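Wendemico Family Learning Fund Opens Fall Applications

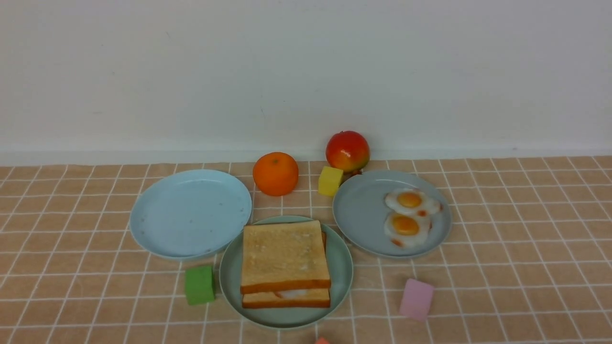 Plates and toy breakfast foods on a checked cloth.

The Wendemico Family Learning Fund will accept applications for its fall round beginning in October. The fund supports licensed home child care providers in the Marulanda district who wish to improve the meals and play materials they offer to children under school age.

Awards of up to $900 are available to providers who have held a license for at least 2 years. Newly licensed providers may request up to $700. Funds may be spent on kitchen equipment, child-size furniture, books and pretend-play sets. They may not be used for rent, wages or vehicle costs.

Applicants are asked to submit a completed form, a copy of their current license and a short spending plan. Quotes from suppliers are required for any single item over $200. Forms are available at the Prolard Street office and may be returned by mail or in person. The office closes at noon on Friday.

Providers who received an award in the previous round remain eligible, provided that their final spending report is on file. Decisions will be sent in writing to all applicants. Questions about eligibility should be directed to the licensing desk.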